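Setting Up the Thread and Needle Tracker in Modeo
Section 5 of the Modeo Operator Guide, revised July 2, 2023

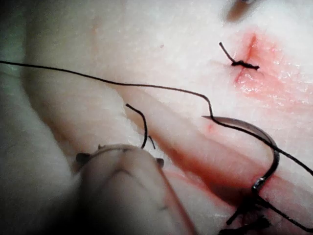 Do I have to set up the tracker again every time I change suture?
Only when the new thread differs in color or thickness from the last one. A fresh strand of the same kind works with the profile you already saved.

If you have come straight from Section 4, your wrist camera is calibrated and Modeo is already receiving its picture, so the fiddly part is behind you. What's left is teaching the tracker which dark, thin things it should follow and which ones it should leave alone. Set aside a quiet stretch for this the first time through, and have your practice pad mounted the way you mean to use it.

Before you begin

Close the Doucet motion planner, or switch it to Hold. The tracker and the planner can both run during normal work, but the planner should not be acting on thread positions while you are still adjusting them.

Steps

1. Open Modeo and choose Perception, then Thread and Needle. Press New Profile and give it a name you'll recognize in May of next year.

2. Bring the pad into view and set the exposure by hand. A polished needle throws a bright line along its outer curve, and automatic exposure will chase that line all over the place. Turn the value down until the highlight is narrow and you can still make out the grooves in the pad.

3. Draw the work area around the part of the pad you plan to suture. Leave a little room on every side for long thread to trail across.

4. Press Seed Thread and click along the loose strand, starting at the free part and working toward the needle. Put an extra click at every kink or sharp bend. The fitted curve likes to cut corners, bless it, and those clicks hold it in place.

5. Press Seed Needle and click the tip, the middle of the arc, and the spot where the jaws take hold.

6. Mark any finished knots and cut tails as Static. They are as dark as the working thread, and an unmarked tail is the most common reason the tracker wanders off.

7. Set Maximum Thread Points to 500 and Frame History to 230. Press Save, then Test.

Note: Thread can cast a faint shadow that looks very much like a second strand. If the overlay shows doubled lines, raise Shadow Rejection by 2 and run the test again.

Note: Short loops held at a gripper tip belong in the Tool Mask. Hatem Farouk's mask files for Flellen grippers are included with the software and make a good starting point.

Caution: Keep the arm in Hold until the needle overlay stays on the metal through a full test. A tip estimate that drifts can send the needle into the pad at the wrong place.

If the test stops with code 864, Modeo has lost the grasp point. Repeat step 5, then save the profile once more. When the test passes, export the log to Wosis from the File menu and continue to Section 6, Planning a Stitch.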